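Food and Drink in Small Quantities: Evening Course Notes
Handout for Session 2: Juice, Bottles and Keeping Things Fresh
Flodo Community Kitchen, Skultville

Welcome back, and thank you to everyone who stayed behind last time to help put the chairs away. Several of you asked for more on paper, so I have written this one out at greater length than the first. Please read it before you come if you can, but if you can't, come anyway. We will go over most of it together, and the rest will keep.

Where we left off

Last time we talked about what happens inside a piece of fruit after it is picked. An orange is still a living thing in a modest sort of way. It breathes, it loses water through its skin, and it has a peel that does a remarkably good job of keeping the outside world out. The moment you cut it in half and squeeze it, all of that protection is gone. The juice meets the air, the yeasts and molds that were sitting on the peel get carried in by the knife, and the enzymes that were shut away in their own little cells are suddenly mixed up with everything else. Most of tonight's session follows from that one change.

The three troubles with fresh juice

I like to sort them by what you would notice at the kitchen table.

First, flavor. Fresh orange juice tastes its best in the first hours and then goes flat and a little bitter. Some of the bitterness comes from the white pith and the seeds, so if you press very hard you will get more juice and a harsher glass. Navel oranges are known for this. They are lovely to eat out of hand and rather disappointing as juice the next morning.

Second, separation. The cloudiness in orange juice comes from very fine bits of pulp held up by pectin. There is an enzyme in the fruit that slowly takes the pectin apart, and once it has done its work the pulp sinks and leaves a thin yellowish layer on top. It looks alarming to some people and it isn't a sign of spoilage. Shake it and drink it.

Third, the living things. Orange juice is quite acid, and many of the bacteria we worry about in meat and milk grow poorly in it. Yeasts and molds are much less fussy. A bottle that hisses when you open it, or smells a little like bread or beer, has begun to ferment. Please remember, too, that some harmful germs can survive in acid juice even when they can't multiply there, so clean hands, clean fruit and a clean board matter just as much as they do for anything else.

A word on bottles

We tend to think of the bottle as an afterthought, and I would like to talk you out of that. Whatever you put juice in has to do several jobs at once. It has to keep air out, it has to stand up to being knocked about, and it has to let somebody pour from it without wearing half the contents.
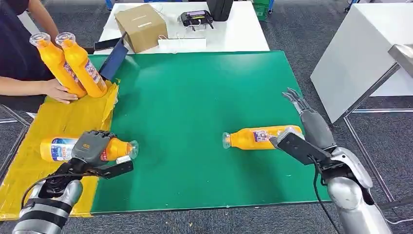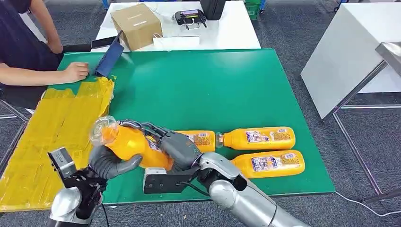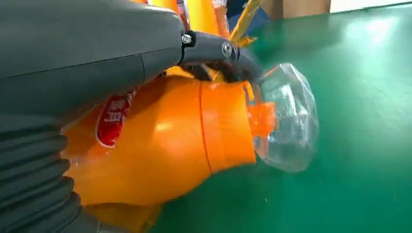 Orange bottles on a green surface in the first two; the third is a close view.

The shape of the shoulder makes more difference than people expect. A bottle that slopes gently up to the neck pours smoothly, while one with a square shoulder tends to glug, because air has to fight its way in past the juice coming out. You can test this at the sink with water and any two bottles from your recycling. I have done it with several groups now and it never fails to start an argument.

Then there is headspace, the gap you leave between the juice and the cap. For the refrigerator, keep it small, as the air trapped up there goes on dulling the flavor. For the freezer, leave a good deal more. Juice is mostly water and it swells as it freezes, and a brimming glass jar will crack. Ask me how I know! A straight-sided container is kinder in the freezer than one with a narrow neck.

Heating, and what it costs you

Pasteurizing means holding the juice hot for long enough to kill the things that would spoil it or make somebody ill. It also quiets the pectin enzyme, so heated juice stays cloudy longer. The price is flavor. The brightest smells in an orange are the ones most easily driven off – you will notice the whole kitchen smelling wonderful, and that is the juice getting duller while you stand there enjoying it.

We won't be pasteurizing for storage in this session. That needs a proper tested recipe and a thermometer you trust, and I would rather give it an evening of its own.

What we will do in class

Bring an apron and one clean bottle or jar with a lid that fits. Fruit is provided.

Wash the oranges under running water and dry them.
Roll each one under your palm before cutting.
Squeeze 300 ml, pressing lightly, and set it aside.
Squeeze the same halves again, hard this time, into a separate cup.
Taste both and write down what you notice before talking to your neighbor.
Strain half of the first batch and leave the rest as it is.

We will have 60 minutes for this part, with the tasting at the end. Take your bottle home, put it straight in the refrigerator, and try a little the next day. Bring me your notes, however scruffy.

Reading for next time

Pages 61 onward in the course packet, on apples and why they turn brown. The Apaza packet and the older Sekon packet are numbered differently, so if yours starts with pears, look for the heading on browning instead. Spare copies are on the shelf by the door.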